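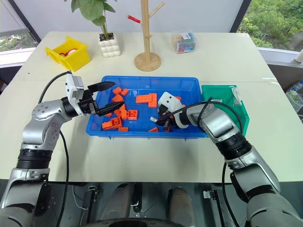 Minutes: Brick Sorting and Storage Working Meeting

Home | Minutes | Parts Lists | Storage | Loans | Contact

November. Posted by Jahangir Herath
4 min read

Present: Rafsan Dewan (chair), Jahangir Herath (minutes), one member each from the Wolde and Clirus groups.
Apologies: none received.
Start: 4:10 p.m.

1. Previous minutes

Accepted with one correction. Under "Loans", the set out to the Plultar library was recorded as returned complete. It was returned complete except for the baseplate, which came back a week later. Rafsan to correct the file copy.

2. Orange stock

The orange stock has been counted at 682 pieces. The figure includes studded bricks, flat plates and L-shaped pieces. It does not include pieces with visible cracks, which were taken out before counting and are held in a paper bag in the cupboard.

The previous list gave a single total for orange with no breakdown by shape. Agreed that the new list will have one line per shape. Plates and bricks of the same footprint go on separate lines. Long L-shaped pieces get a line of their own and are not to be entered under "long bricks", as was done for the red stock.

Clirus asked whether very small bricks should be listed by size or as one group. Agreed: one group, to be looked at again if anyone building from the list finds this a problem.

3. Trays and bins

Blue tray: sorting only. Pieces are tipped into it mixed and picked out of it. It is not storage and should not go on the shelf with pieces in it. The raised sides keep pieces off the floor well enough, and no lid is wanted.

Green bin: stands directly against the right side of the tray, taller side to the back. Wolde asked for it to be moved to the left for left-handed sorters. Discussed. The bin may be moved for a session and is put back on the right at the end.

Labels: the bin has a small white label on the inner wall. Rafsan proposed a second label on the outside, readable from the aisle when the bins are shelved. Agreed. Text to be color first, then shape, then date of last count. Jahangir to print.

Fill limit: 200 mixed pieces in the tray at one time. Above that the small bricks go under the plates and get missed. The limit applies to orange and to every other color. There was a request to allow more for plates alone. Not agreed.

4. Table surface

The white tabletop stays as the sorting surface. Wolde reported that white and pale gray pieces are hard to find on it once they leave the tray. A dark mat was suggested for those two colors. Cost not known. Wolde to get a price from Roner and bring it to the next meeting. No change for orange, which shows up clearly on white.

The table is to be wiped before pieces are tipped out, with a damp cloth and no spray. Pieces that need washing are done separately in the sink, in the mesh bag, and dried flat overnight.

5. Sorting order

Jahangir read out the draft order:

a. Large studded bricks.
b. L-shaped pieces.
c. Flat plates, including any lying against the rim of the tray.
d. Square bricks.
e. Small bricks, last.

Clirus preferred plates first, on the grounds that they cover other pieces. Both orders were tried on red stock in October and no difference was recorded, though no times were written down either. The draft order stands for now. Clirus may run plates first on the yellow stock and report.

Pieces found joined together are separated before sorting. Use the flat separator. No knives, no teeth.

6. Loan bags

Bags of 50 pieces were agreed as the standard loan size. Each bag holds one color. The slip inside gives the number of each shape and is signed on the way out and on the way in. Plultar library has asked for a larger bag of 70. Agreed for Plultar only, until the end of their current loan. Their slip is to be marked with the larger size so that it is not checked in against the standard one.

Missing pieces are noted on the slip. No charge at present.

7. Other business

The cupboard key is now on the hook inside the office door. The old key does not fit.

The scale reads high with the lid off and should not be used for counting by weight until it has been checked. Jahangir has the manual.

Actions

Rafsan: correct previous minutes; new orange list by shape.
Jahangir: outside labels for bins; check scale.
Wolde: price for dark mat.
Clirus: plates-first trial on yellow stock, with times written down.

Closed 5:25 p.m. Next meeting same room, date to be sent by email.

Previous | Next | Back to Minutes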